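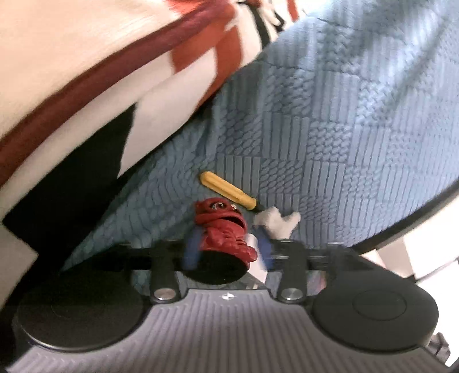
Figure 15.1 Mixed small articles: a red moulded figurine held in black jaws, and a screwdriver with a yellow handle on fabric.

Chapter 15
Sorting Small Household Articles

Small articles differ in shape, surface and use, and a single container seldom suits them all. This chapter sets out the method of grouping used in the Plinstead course. Articles are sorted first by use, then by size. Toys and hand tools form separate groups, even where they are found together.

Section 15.1 defines the groups. Section 15.2 deals with trays and dividers up to 200 mm in length. The labelling scheme follows Šimek and is given in full on page 237. Allow 30 minutes for the first exercise.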